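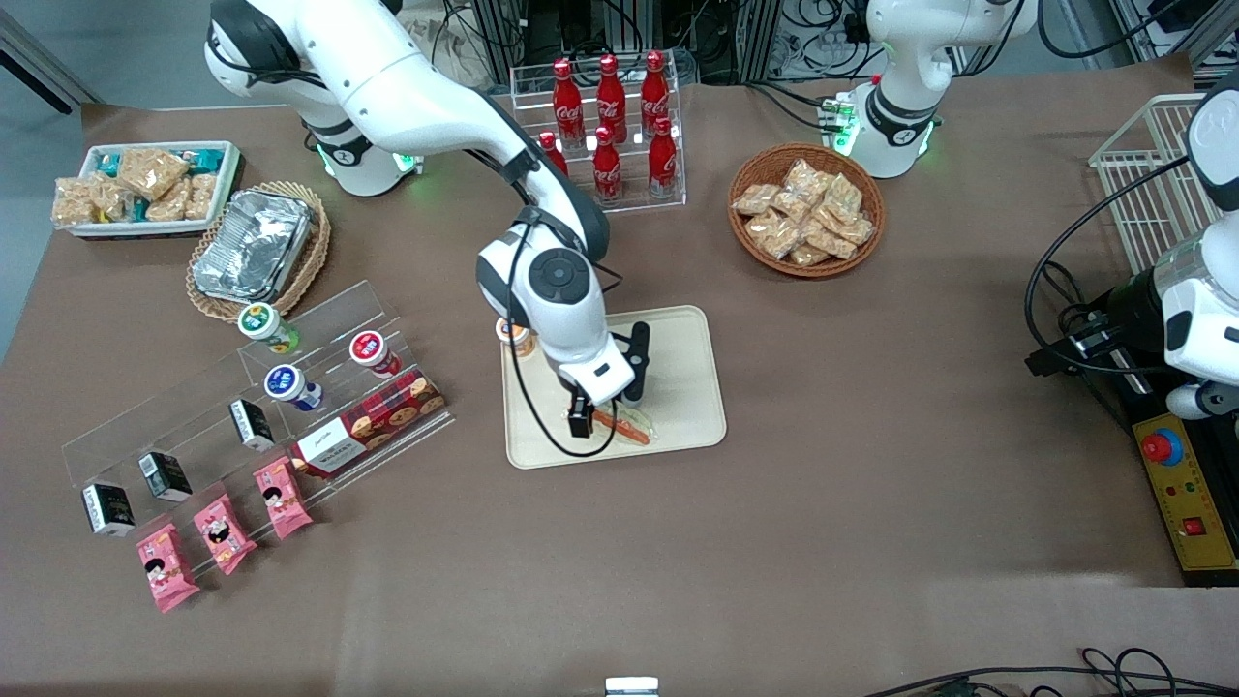

Orange stick in its clear wrapper, on the beige tray. The small cup with the orange lid is at the left edge.

Ruren: a word list of snack and lolly names

Hi, and thanks for stopping by. Ruren is a data set of what people call the things they eat between meals. It has 342 entries, one per line, in a plain CSV file you can open in anything. I started it after a long argument with my mate Hatem Bensaid over whether a frozen tube of cordial is an icy pole, an ice block or a Zooper Dooper (he grew up in Brisbane, I grew up in Ballarat, you can guess who said what). We never settled it, but I did come away with the first page of the list.

What's in the file

Each row is one name for one sort of snack, as used by one person. If two people from the same town gave me the same word, they get two rows. I thought hard about merging them and decided I'd sooner leave that to you - it's easy to collapse rows and a real pain to un-collapse them.

The columns, in order:

id: a running number, never reused. If I delete a row the number goes with it.
term: the word as the person wrote it, spelling and all. I don't fix "lollie" or "chippies".
sense: my plain gloss for the thing. This is the column to group by.
region: state or territory, or "NZ" or "CA" for the few from further off.
age_band: under 25, 25 to 49, 50 and up. Blank if they didn't want to say.
source: "form", "chat" or "letter".
note: anything extra they told me. Some of these are gold, please read them.

A typical row has "icy pole" in term, "frozen flavoured ice on a stick or in a tube" in sense, VIC in region, and a note saying the canteen lady would cut the top off for you if you asked nicely.

Where the words came from

Most came through a web form I put up in March and pushed on everyone I know. The form had 10 prompts, all written descriptions with no brand names in them, along the lines of "small cooked sausage, red skin, eaten at kids' parties". I was pretty strict about that, as the moment you say "cheerio" to a Queenslander you've given the game away. The rest came out of conversations, plus a small pile of letters from people who'd heard about it from Hatem's mum. She's from the Obeidat side of the family and seems to know every retired schoolteacher in the country.

Everybody who filled in the form ticked a box saying I could publish their answers. For chats and letters I asked directly. There are no names, emails or towns in the file, and I went through the notes by hand and took out anything that pointed at a particular person. If you spot one I missed, tell me and it'll be gone that night.

Things it's good for

I've used it for a pub quiz round and for a very long talk at the library. Amr Gaber used it to teach his Year 9s how to make a pivot table, and he reckons it's the first time they've asked to stay in at lunch. It would do nicely for a little map of who says "potato cake" and who says "potato scallop", or for testing a search box that has to cope with local words. If you're building a recipe or shopping site and you can't work out why people in Adelaide never find the fritz, have a look at the note column!

Things it's no good for

Please don't quote percentages from it as if they were facts about the country. The people in it are friends, friends of friends and retired teachers. Victoria is all over it, the Northern Territory is hardly there, and Tasmania is mostly one extended family with strong views on savoury toast. I also didn't ask what languages people speak at home, and I wish I had. A lot of the best snack words in Australia come from kitchens where English isn't the main language, and the form was only ever in English.

Age is shaky too. Plenty of people gave me the word they used as a kid, others gave the one they use now, and I only started asking which was which after the second batch. Where I know, it's in the note.

The sense column, and why you might disagree with it

This took me longer than everything else put together. Is a Paddle Pop an icy pole? Is a musk stick a lolly or its own thing altogether? Does "chips" need two senses, hot and cold, or three if you count the wedges crowd? I split hot and cold and left wedges alone. Hatem did a separate pass without looking at mine and we compared over dinner. Where we couldn't agree, the row has a question mark at the end of its sense. Filter those out if they bug you, or email me your own ruling, I do enjoy them.

Versions

Version 3 is the current one. It adds the age_band column and fixes a mess where everything after a comma in the notes had slipped into a column of its own (my fault, I'd exported it in a hurry).

Version 2 added the letters and dropped a handful of joke answers. I kept the funny ones in a separate file called disaritz.csv, named after a snack that one contributor swears existed at her swimming pool and that I have never been able to trace. If you remember Disaritz, in any flavour, please write.

The first version was a spreadsheet with colours in it and is best forgotten.

Opening the file

It's UTF-8 with a header row. Excel sometimes mangles the macrons in the NZ entries, so use the import menu instead of double-clicking. There's a short script in the tools folder called dritberg that checks for doubled ids and stray spaces. Run it before you send me changes and I'll love you forever.

Using it and adding to it

Do what you like with the words, commercial or otherwise, as long as you mention Ruren somewhere. New rows are very welcome, above all from the Top End and from anyone under 25. Send them in the same column order, leave the id blank, and don't tidy up the spelling. I look through the inbox on weekends, so give me a few days.

Last updated Tuesday, June 11, 2019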